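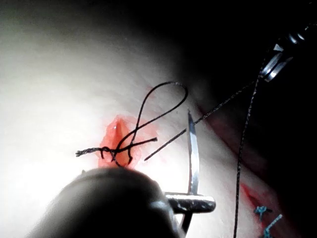 A knot in black braided thread on a practice pad.

I switched clinics in March, after eleven years with the same practice on the other side of Falbridge. My old doctor had retired and the office was bought by a larger group, and after that I never saw the same person twice. Each visit began with me reciting my list of pills to somebody new. I'm diabetic, I have a bad knee, and I take a blood pressure drug that makes me cough. It takes a while to get through.

The new place is called Goel Family Clinic. It's a storefront between a tire shop and a bakery, and it takes walk-ins until 2 in the afternoon. My neighbor Aarti Bansal had been going for a year and kept telling me to try it. I put it off mainly on account of the paperwork. Moving my records took three phone calls and a fax, and the fax had to be sent again when page one came through blank.

My first appointment was on a Thursday. The doctor, Santosh Malhotra, had my old lab results open on his screen when I came in. He asked about the cough before I brought it up. We talked for 30 minutes, and at the end he changed the prescription to a different type of drug and told me to give it a few weeks. The cough has mostly gone. I still get it at night sometimes.

The bill was fine too. I paid a $50 copay at the desk and they printed me a sheet showing what the insurance would be charged. At the old office I would find that out by mail, usually twice, with two different totals.

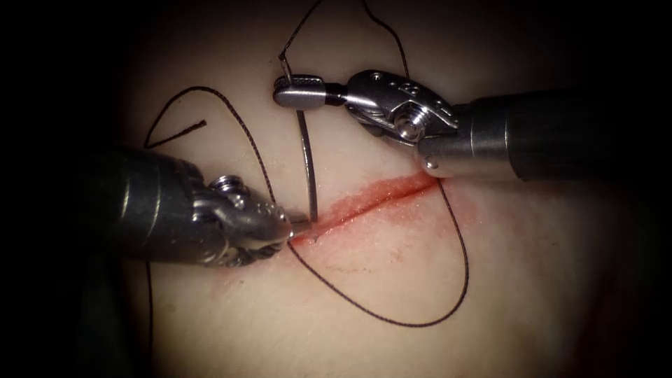
Closing a cut with a curved needle and dark thread.

Some things are not as good. Parking is bad, and the lot behind the bakery will tow you. The phone line goes to a recording over lunch. They also want everyone to use an app called Utitness for messages and refills, and I had trouble with it. It logged me out every time I looked away to find my pill bottle. The woman at the desk let me do my refills by phone instead and wrote that on my chart.

Lab work is done somewhere else, at the Gesov building downtown. That means a bus ride on an empty stomach. I went at seven in the morning and there was already a line out to the elevator. My fasting sugar came back just over 100, lower than it has been in a long time, so I had no complaints about the bus that day.

A few people have asked me how to switch, so for what it's worth: call your insurance first and make sure the new doctor is taking patients under your plan. The list on their website still had my retired doctor on it. Then ask the old office for the records form, and keep a copy of your medication list at home – the one that got sent over for me was missing two drugs.

My next visit is for the knee. I've been told it will probably be exercises before anyone talks about a shot. Aarti has a set of stretchy bands she never uses, and she's bringing them over this weekend.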